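October 19, 2023

Quick one, tea's going cold and I have to be out the door by 11. Did the jewelry. Finally. All of it has been living in the bottom of the bathroom drawer since April, in a knot, and this morning I pulled the whole mess out to find one earring and thought no, enough, today.

Red box lid on the bed, the daisy sheet. Everything little goes in the lid or it rolls off and I step on it at night.

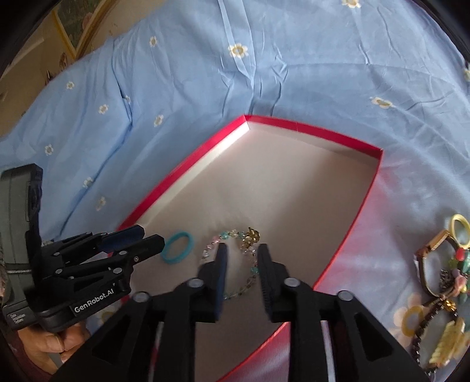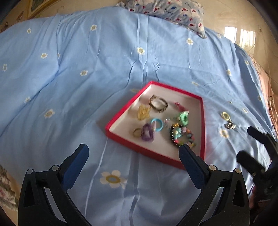
WHAT STAYS

The crystal bead bracelet with the gold charm. Kelly Rocha gave me that when I left Declercq and I wore it maybe twice, which is awful, it's so pretty. Pink and clear and a bit of amber in it. Wearing it now as I type. It clicks on the desk.

Teal hair tie, obviously. I only ever have one hair tie at a time and it's always the last one.

The thin gold ring. Doesn't fit any finger but the pinky, staying anyway.

The brownish bracelet, the open one. Thought I'd lost it at Floor's, accused her of it more or less. Need to text her. Sorry Floor.

WHAT GOES

Yellow clip-thing with the petals. I don't know when I thought I was a yellow person. Goes to Roel's girls along with the mint green one and the purple loop, they'll fight over the purple. Should find something to even it out — maybe the sky blue band? It's too tight on me, gives me a headache by lunch just looking at it.

Beaded bracelets, the ones all clumped together with turquoise and orange and the dark beads. Undecided. The elastic on one is going. Mom could restring it, Mom has offered to restring it since forever. Put down as maybe.

Still no earring!! The one I was looking for in the first place. Small silver hoop. Checked the drawer, the soap dish, both coat pockets. Found 19 cents and a Kuto receipt. Not helpful.

LATER

Back. Bus was late, got rained on, dentist fine, no holes. Kristof Mulder was in the waiting room of all people and talked about his boiler the entire time.

Bought one of those little trays with compartments at Hemari on the way home, 29, too much, but it has a lid and it fits in the drawer if I take the hairdyer out. So now the hairdryer lives on the shelf. Moved the towels for that. Towels are on the chair. It never ends.

Beads still maybe. Bed needed for sleeping so the lid is on the windowsill tonight.

Tomorrow: text Floor, bag for Roel, look under the bath mat for the hoop. And call Mom.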